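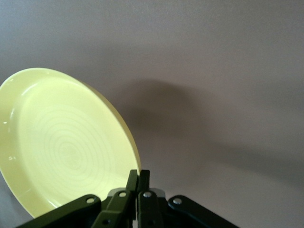
**Is the Cumel dinner set worth $146?**

For a household of four that eats at home most nights, I'd say it's money well spent, though I'd wait for the November sale if you can stand it.

We bought ours to replace a hand-me-down set that had chipped its way down to three bowls and a saucer. The colours were what got me through the door of the shop (I'm a sucker for anything that isn't plain white), but I've stayed fond of it for duller reasons. The dinner plates are 27 cm across, so a proper roast with all the veg fits without the gravy making a run for it, and they stack neatly in our narrow old cupboard – a small miracle in this kitchen!
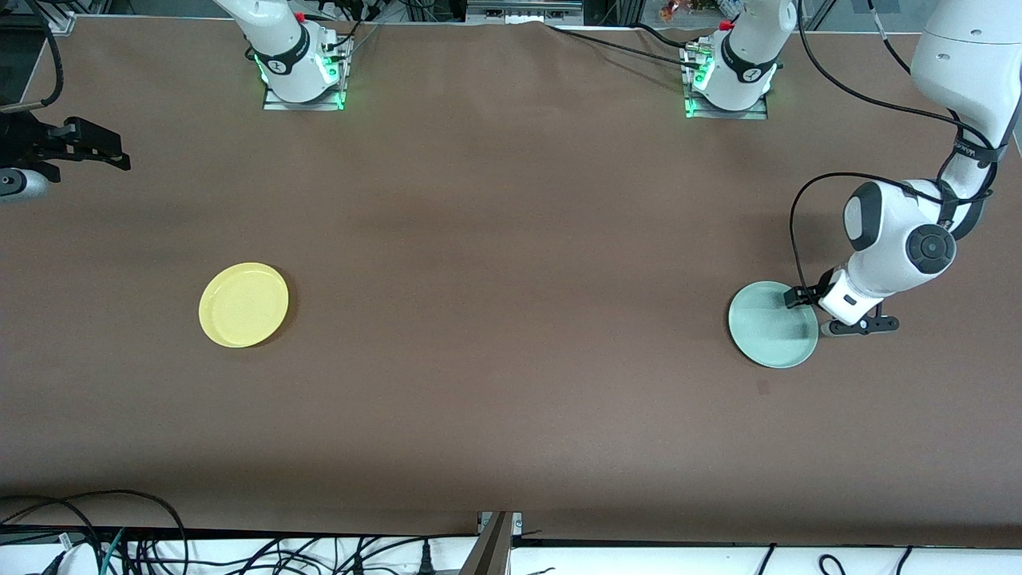 **How does it go in the dishwasher?**

So far, so good. Ours gets a hot cycle every night and the glaze hasn't dulled, although the mugs do collect a little puddle underneath that you'll want to tip out before you unload the bottom rack.

My neighbour Nobuhle Mkhize has the dearer Nornach set and we swapped a few plates over for a fortnight to compare. Hers are lighter in the hand, lovely if you've got sore wrists, but they lose their heat quickly and my porridge was lukewarm by the second cup of tea. 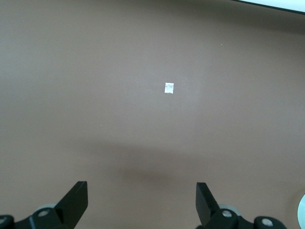

The Cumel bowls hold their warmth much better, and I favour them for soup as well. My one real grumble is that you can't buy a single replacement plate, only a box of four, and I do wish they'd reconsider that.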